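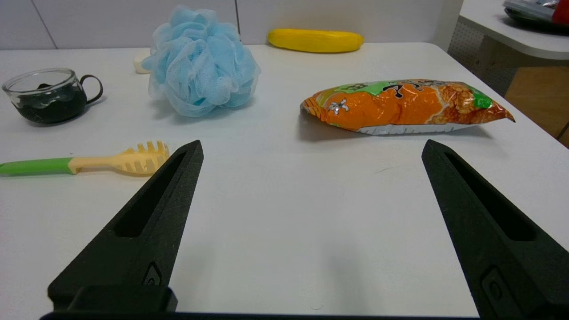

4.2 What changed at the sorting benches

Background first, short. Canex runs the returns floor at Otora. Mixed household goods come back from stores and get sorted into baskets by type, then relabeled or written off. Before the arms the whole job was hands. One sorter per bench, a hand scanner, a stack of baskets, a target of 600 items a shift. The arms (Nakajima, with the Vanard task software on top) were brought in for the picking half of the job only. Deciding whether a thing is fit to resell stayed with people, and so did the paperwork.

We interviewed sorters before and after the change and went through the stop logs. 3961 picks logged over the observation period, of which 1691 had some kind of operator input: a nudge, a retry, a full stop and reset. Management had expected far fewer. The sorters had not, and several told us so in the first round of interviews. See 4.4 for how the inputs were coded, the categories overlap more than we would like.

The biggest change people talked about was pace. Under the old setup a sorter set her own rhythm inside the shift, fast in the morning, slower after lunch, make it up at the end. With the arm the rhythm is flat. Siyabonga Nel, who worked both ways, called it "waiting with your hands full." You can't leave, becuase it may stop, and there is nothing much to do until it does. His notes from the first week have long blank stretches and then five entries inside one page. Same pattern in the logs.

Soft goods are where most inputs happened. Rigid items, fine mostly. Anything that squashes or drapes gave trouble, and operators learned to stand closer when one of those was next. Nothing in the training covered this. Passed on bench to bench.

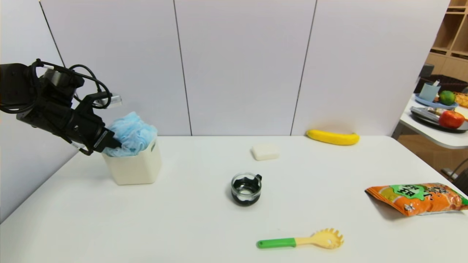 OTORA, 2019-05-31

Figure 2. Soft item at the basket. Gripper pointed down, the blue material folded up over the rim. Bench shared with rigid goods.

Field notes from this visit are the fullest we have, so we lean on them here. Trinity Obi was at the bench and talked us through what she watches for. Her list: does any of it hang outside the basket, do the fingers come away clean, is the next item where the software thinks it is. She does not look at the screen for any of these. The screen says "placed" when the fingers open, and in her view that is a statement about the fingers. Her own check is by eye, from the side, and she has asked twice for the stool to be moved so she can do it sitting down. Moved in June, after we had finished.

Obi's skill does not show up anywhere in the job grading. The post is graded as "attendant", one step under the old sorter grade, on the reasoning that the machine now does the handling. We asked Haruna Kinoshita (floor planning) about it and she was frank: the grade was written before the arms arrived and from the vendor's task sheet. No plan to rewrite. Pay was protected for existing staff, new hires come in on the lower grade. So two people at neighboring benches, same work, different money. This came up in nearly every second-round interview, usually without us asking. 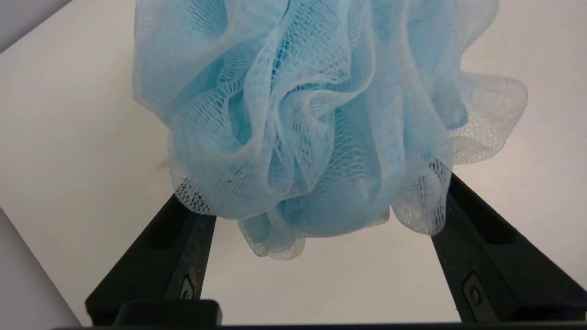

Handling knowledge is the part we think is most at risk. The older sorters know materials by feel. Mesh and netting catch, thin cloth slides, a bag of snacks has to be taken by the body and never by the crimped end if it is going back on sale. Under the old setup a new person picked this up in a few weeks just by doing it. Attendants touch far fewer items, and the ones they do touch are the failures, so what they learn is lopsided. Laurențiu Bălan trains new starters and has begun running a morning of plain hand sorting before he lets anyone near an arm. His own idea, on his own schedule. He would like it made official and was still waiting for an answer at the time of writing.

On strain the results are mixed. Less reaching and lifting, reported by all the sorters with past shoulder trouble, and they were glad of it, no question. More standing still. More complaints of eyes and neck. Kohei Ichikawa, our co-author on the ergonomics side, will report the posture data seperately and we do not want to get ahead of it.

Errors next. Write-offs for crushed packaging were expected to go up and did not move much either way. What did change is who gets asked about them. Before, a crushed bag was the sorter's to explain. Now it goes into a shared log and the discussion is about settings, grip width mostly. Sorters liked this at first. By the second round some were less sure. One said she used to be able to fix a bad habit the same day, and now has to file a request and see what comes back.
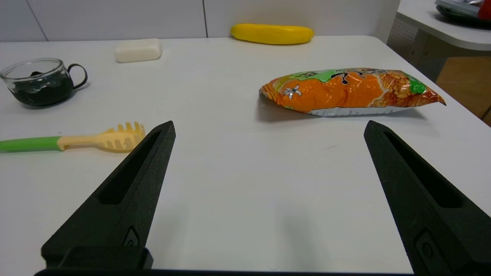
Bench layout also drifted, in a way we did not plan to study. The task sheet asks for goods spread out with clear space between them so each can be reached. Attendants started laying goods out ahead of time to suit the arm, long handles one way, bags on their side, round things toward the back. It saves stops. It is also unpaid prep in the sense that no time is allotted for it, and the throughput figures credit it to the system. Feed of up to 2000 items a day per line was quoted in the business case with no prep line at all.

Limits. One site, one vendor, volunteers only, and the night shift is thin in our sample. Two interviews lost to a bad recorder and rebuilt from notes. We did not follow anyone who left, which matters, as the people most unhappy with the new grade had the most reason to go. Coding of operator inputs follows in 4.4, pay data in Appendix B.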